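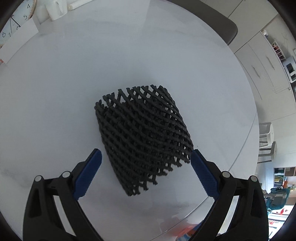
二月　　文／Saskia Quinlan

先说比分，省得没去现场的朋友急着往下翻：Laria 客场 4比3，加时赛拿下 Sakarar，我们进半决赛了！

写这篇的时候我嗓子还是哑的，跟人打电话得靠气声，昨晚买宵夜，老板以为我在跟他说什么秘密。但是值，太值了。我跟这支球队跟了这么些年，冷板凳坐过，泥水场站过，客场一球没进灰溜溜坐车回家的滋味也尝过不知道多少回，像这样的一场球，真的没有几场。

从路上说起吧。去 Paucar 的大巴开了将近 3 个小时，比平时久，过了河以后那段路在修，只放一条道，车一辆一辆往前蹭。球员坐前面那辆，我们坐后面那辆，过隧道的时候后排开始唱歌，唱到出隧道还没停，司机师傅把收音机关了，算是默许。有人带了一大袋卤蛋，从后往前传，传到我这儿还剩一个，我就不客气了。

到的时候 Paucar 在刮风。去过的人都知道那个球场，北面没有看台，只有一排矮围栏，风从那头直直灌过来，角旗全部贴着一个方向。草皮比我预想的好，中圈那一块有点秃，两个边路都还绿着。这场球因为 Sakarar 自家主场在换排水，借了 Paucar 的场子来踢，所以两边严格讲都算出门，不过他们过来近，来的人比我们多得多，鼓也比我们的大。

首发名单一出来，我旁边就有人嘀咕。教练把阿楠放在了左后卫，小裴顶到前腰，上一轮进球的老邵坐板凳。说心里话，我当时也捏了把汗：阿楠在左路踢过的比赛屈指可数，而 Sakarar 最凶的就是他们的右边锋，速度快，下底坚决，个子不高但是特别会用身体。后面我会专门讲阿楠，先按下不表。

开场我们顺风，本来应该压着打，结果前面那一段完全是懵的。传球总是大一脚，顺着风就出底线了，门将捡球、开球，我们再抢回来，再大一脚。反倒是 Sakarar 顶着风踢得很耐心，球一直贴着地走。第一个丢球就是这么来的，他们在右边倒了几脚，我们的中场整个被牵过去，突然一个横转移，远端没人，对方左边那个大个子停了一下，看了一眼，推远角。门将手指尖好像碰到了，没挡住。零比一。

对面的鼓敲得震天响，我们这边静了一小会儿，然后不知道是谁先喊的“再来”，大家就跟着喊。我很喜欢我们球迷这一点，丢球以后从来不骂，顶多叹气叹得大声些。

扳平球来得有点运气。角球，风把球刮得往里拐，对方门将出来想摘，算错了落点，球打在他们自己人的背上弹下来，大鹏就在那里，腿一伸，进了。大鹏事后坚持说那是他的跑位意识，队友们一路上都在学他伸腿的动作，估计得学到赛季结束。

可惜上半场结束之前我们又丢一个。任意球，离门挺远，我心想这么远总没事吧，结果人家根本没打门，轻轻挑到人墙后面，有人插上来凌空扫了一脚。这是练过的，漂亮，没话讲，我都想鼓掌（没鼓，手插在口袋里）。一比二进更衣室。

中场休息我去排热茶，队伍很长，前面站着一位 Sakarar 的老先生，围巾洗得发白，一看就是跟队跟了大半辈子的。他回头看见我的围巾，说你们那个小个子十号不错，就是老喜欢多带一步。我说是是是，我们也天天念叨他。然后我们俩就聊起来了，聊到他年轻时候在这块场地踢过业余比赛，聊到那时候北边的围栏外面全是菜地，球踢出去得翻过去找，踩坏了菜还得赔钱。聊得我差点错过下半场开球，茶也凉了一半。足球就是有这种好处，排个队也能多认识一个人。

下半场换边，轮到我们顶风。按理说更难踢，可是怪得很，一顶风，我们反而把球踩在脚下了。教练在场边反复做一个往下压的手势，意思就是别起高球，短传，短传，短传。小裴开始往回拿球，跟后腰靠得很近，两个人像拉拉锁一样一脚一脚往前推。Sakarar 的压迫慢慢就够不着了。

第二个进球我要好好写一写，这是我今年看过最好看的一个球，谁不同意可以来找我理论。门将手抛球给中卫，中卫横给阿楠，阿楠面前就是那个右边锋，他假装要回传，脚腕一拨，从对方身边抹过去了！全场“哎”了一声，我们这边是惊喜，他们那边是惊吓。接着他斜着往中间带，小裴往外拉把人带走，阿楠把球塞到肋部，十号跑进去，这一回他没有多带那一步，直接低平球倒三角，老邵跟进推射空门。老邵那时候刚换上来，球袜都还没拉好。二比二。从后场到进网，对方一下都没碰到球。

我跟旁边一个完全不认识的大哥抱在了一起，他的帽子掉到前排去了，前排的人捡起来先扔到天上，然后才还给他。

接下来两边都开始有点怕输，节奏慢下来。有一段时间球就在中圈附近来来回回，界外球特别多，风一吹，扔出来的球都打弯。我注意到我们队长一直在说话，谁跑丢了位置他就喊谁，喊完了又竖大拇指。他那天跑动肯定不是最多的，但是我觉得整条防线都挂在他嗓子上。赛后我碰见他，他的声音跟我一样，两个人站在大巴门口用气声互相祝贺，旁边的人笑得不行。

常规时间快完的时候，Sakarar 打中了一次门柱。我看见球往门里去的，真的看见了，心已经凉了，然后“当”的一声，那个声音我现在还能想起来。大鹏一脚把球踢到了场外的停车场。就这样进了加时。

加时赛上半节，两边的腿都沉了。有人抽筋，躺在地上，帮他压腿的是对方的球员，压完了拉起来，拍拍屁股，各自跑回位置。这种场面电视里也有，可是站在场边那么近地看，能听见他们喘气、听见他们说“行了没”“行了”，感觉完全不一样。

第三个球是点球。我坐的位置正对着那一侧，手球很明显，裁判哨子吹得也干脆，对方几乎没怎么争。老邵把球抱起来，谁都没递给，自己走到点球点上放好，退后，深呼吸，助跑很短，打中路。门将扑向了右边。三比二，我们第一次领先！我喊完这一声，嗓子就彻底交代了。

可是足球哪有这么便宜的事。没过多久他们就扳回来了，还是那个右边锋，这次他没有走外线，突然内切，左脚兜了一个。阿楠当时已经抽过筋了，转身慢了半拍，球从他脚边过去的。三比三。我看到阿楠双手撑着膝盖，低着头，队长走过去揉了揉他的后脑勺，说了句什么，听不见。

然后就是绝杀。最后一个角球，连我们门将都问教练要不要上去，教练摆手让他回去。球开到近点，有人蹭了一下，改变方向，禁区里乱成一团，一条腿接着一条腿，谁都碰了一下，谁都没碰实。球慢慢滚到禁区弧那里，滚到了谁脚下？阿楠！他右脚是主力脚，球来的偏偏是左边，他没有调整，左脚搓了一下，贴着地，穿过了好多人的腿，进去了。

我没法形容那几秒钟。整个替补席冲了进去，队医的包翻在地上，绷带滚出去老长一条。阿楠自己站在原地，两只手抱着头，像是不知道接下来该干什么，直到被大家压在最下面。三比三变成四比三，剩下的时间只够对方开个球，裁判就吹哨了。

一个临时客串的左后卫，一次助攻的发起，一个失误，一个绝杀。我回来以后把比赛录像又看了一遍，越看越佩服他。那个丢球以后他有两次上抢都特别坚决，一点没有缩回去。年轻球员最难的就是这个，犯了错还敢继续要球。教练赛后只对他说了一句：“明天训练别迟到。”据说他训练真的迟到过，所以这句话里有故事，我去打听，没打听出来。

再说说 Sakarar。他们踢得非常好，我是真心这么讲。那个右边锋以后肯定会踢到更高的地方去，中场组织也比我们流畅。终场以后他们的球员绕场谢了一圈，走到我们这边的时候，我们全体站起来鼓掌，他们也鼓掌。那位排队喝茶的老先生隔着围栏冲我挥了挥围巾，嘴里说了句什么，看口型应该是“小个子十号”。希望下赛季还能在抽签里碰上，最好在我们的主场，我请他喝热的。

回程的车上反而很安静，前半截还有人唱，后半截基本都睡了。我睡不着，把手机里拍糊了的照片一张一张看过来，大部分是别人的后脑勺。到家天都快亮了。

数据爱好者会问的：全场我们 6 次射正，进了 4 个，这个效率短期之内我可不敢指望再来一次。控球没有人统计，凭感觉是对方多一些，下半场我们追回来不少。黄牌两边都有，没有红牌，裁判尺度很稳，加时赛累成那样也没有什么恶意动作。

伤病方面，大鹏的脚踝肿了，不严重，队医让他歇几天；小裴被踩了一下脚背，走路有点瘸，他自己说没事，他每次都说没事。队长嗓子归队医管不归队医管，这个问题目前还有争议。

半决赛对手也出来了，是 Kuromness！熟悉杯赛的朋友看到这个名字心里应该咯噔一下。上次跟他们交手，我们在主场被人家打得没有脾气，那天雨大得看不见对面的球门，到现在还有人坚持说是雨的问题（我就是其中一个）。他们的特点很鲜明，三中卫，两个翼卫一直压得很高，定位球高点特别多，门将的大脚能直接开到对方禁区前沿。反过来讲，翼卫身后的空当也大，像十号和阿楠这样敢往前带的，是有机会的。我已经在脑子里排了好几套阵容了，每一套都有阿楠，位置各不相同。

比赛还是安排在下午，地点在我们自己的主场，这是抽签抽来的运气，得珍惜。预计人会比平时多，南边的入口窄，建议早一点到，从东门进来绕一下反而快。自行车可以停在训练场那边的铁栏杆旁边。热茶照旧有，卤蛋要看那位大姐愿不愿意再做一袋，我会去求她。鼓也在想办法，这次 Sakarar 那面大鼓给我们刺激不小，有人说家里老人以前在舞龙队待过，仓库里可能还有一面，正在联系，要是鼓皮没坏就借来用。会敲的请举手，不会敲但是力气大的也请举手。

另外有几位朋友在问青年队的事。小队员们这个月也踢了一场，三比三平，踢得很开放，后防线基本上跟没有一样，家长们看得心脏都受不了，孩子们自己倒是高兴得很，下场以后问的第一句是“下次什么时候踢”。守门的小姑娘扑出了一个单刀，扑完了自己都愣住，然后转头去看场边她爷爷有没有看见。看见了的，爷爷蹦得比谁都高。青年队现在缺中后卫，个子高不高没关系，不怕球就行，想来试的直接训练时间到场边找教练，带双球鞋，带瓶水。

教练组托我说一声，半决赛前有一次训练会对大家开放，踢的是队内对抗，可以站在场边看，看完可以找球员签名。请不要在球员练任意球的时候从球门后面走过去，上次有位叔叔的保温杯就是这么没的。

还有，去 Paucar 那趟车上落下了一只灰色手套，左手的，现在挂在我办公桌的台灯上，谁丢的来拿。

Laria 加油，嗓子先养着，半决赛见！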